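## Saturday at the Pukley paper mill

We got to Pukley a little before the gates opened, and there was already a line down to the bridge! The mill only lets visitors in on 2 weekends a year, so Hedvika Jelínek and I had been looking forward to it since March.

The tour starts in the rag room, where old cotton shirts and bedsheets get sorted and chopped, and then you go down a very steep stair (hold the rail) to the beaters. I had no idea how loud they would be. Our guide, Chia-jung Kan, more or less shouted the whole history of the place over them and never lost her thread once. The oldest beater takes 4 hours to turn a load of rags into pulp, and she let us dip our hands in. It feels like cold oatmeal, and I loved it.

Then came the part I'd been waiting for: the vat. Everybody gets to pull a sheet. You lower the mold in at an angle, lift it level, give it a little shake side to side, and the water runs out through the wires. My first one had a hole the size of a plum in it. My second is hanging in my kitchen now, lumpy corner and all.

Upstairs is the drying loft, with 100 ropes strung from wall to wall and shutters open on both sides so the wind comes straight through. It smells wonderful up there, like clean laundry and old wood. We stayed until they started calling the next group.

Lunch was potato soup in the yard, and the shop had marbled sheets that I had to be pulled away from. I bought 19. If you go, wear shoes you don't mind getting wet, and go early, because the vat line is long by noon.

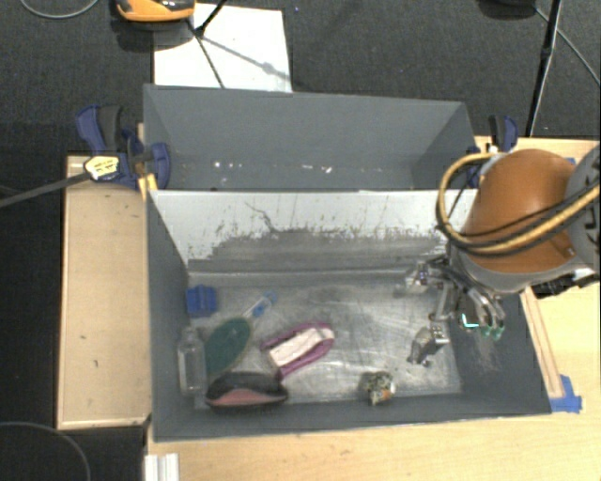
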